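Kumsa Home & Garden Forum
Accept cookies to keep your feed settings. Manage preferences
3 min read | 16 comments | 5 shares

Mustard walls – has anyone lived with them for more than a year?

plumduff
We've got the keys to the new place and I am itching to paint the dining room mustard. A proper yellow, the sort you'd put on a ham sandwich! I've put sample patches on three walls and love it more every time I walk past. The room faces north and gets its best light before breakfast. My other half thinks we'll be sick of it by next June. Convince him please (or me, I suppose).

tansy_and_rue
Do it! Ours has been mustard for four years and it still cheers me up on dark mornings. We used Velus matt in Old Piccalilli, two coats over a white undercoat. One thing I'd do differently is the ceiling. We left it brilliant white and the line where they meet looks very hard, so next time I'd take a creamier white up there.

gritstone
I'll be the grumpy one. We had it in a north-facing room and it went greenish from about teatime onwards. Lovely at noon, pea soup by six. Painted over it after one winter. Look at your patches in the evening with the lamps on before you buy anything.

tansy_and_rue
That's your bulbs, gritstone! Warm ones make all the difference.

gritstone
Changed the bulbs twice. Still soup.

ovenglove
Mustard and wood is one of my favourite pairings, so if you've a wooden table you're halfway there. Pale grey on the floor works too, it calms everything down. And flowers on the table, always, as big a bunch as you can get away with.

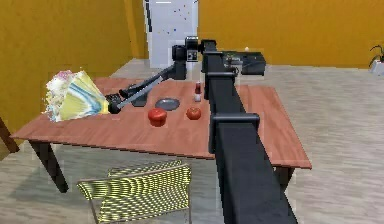 Topic: Walls & Colour

plumduff
Oh, the grey floor is a good shout, ovenglove. I'd been set on sanding the boards and now I'm wavering. Does grey feel cold underfoot, or am I being daft?

ovenglove
Only if you go blue-grey. Pick one with a bit of brown in it. We used the Ata floor paint, cost us 135 pounds for the whole room including the primer, and it's stood up to the dog and two sets of muddy boots. Scuffs wipe off with a damp cloth.

kettle_on
Disagreeing with everyone on the floor, sorry. Sand the boards! You can always paint them later, but getting paint back out of the gaps is a miserable job – I've done it on my hands and knees with a scraper. Yellow walls with honey-coloured boards is a gorgeous thing.

gritstone
Agree with kettle_on. Yellow walls and bare boards would have won me round, maybe.

fernlea
Whichever way you go, buy a bit extra from the same batch. I ran out halfway along the chimney breast and the new tin of Kular eggshell was a shade off. I can still see the join. Visitors say they can't, but they're being kind.

plumduff
Right, went and stood in there last night with the lamps on. One patch did go a bit green (sorry for doubting you, gritstone) but the warmer one stayed lovely. Going with that, and the boards are getting sanded first. He's agreed to hire the sander, so I'm counting him as convinced!

kettle_on
Hooray! Open the windows and tape up the door, the dust goes everywhere.

Last reply 08/07/2021
Get our weekly round-up by email. Unsubscribe whenever you like.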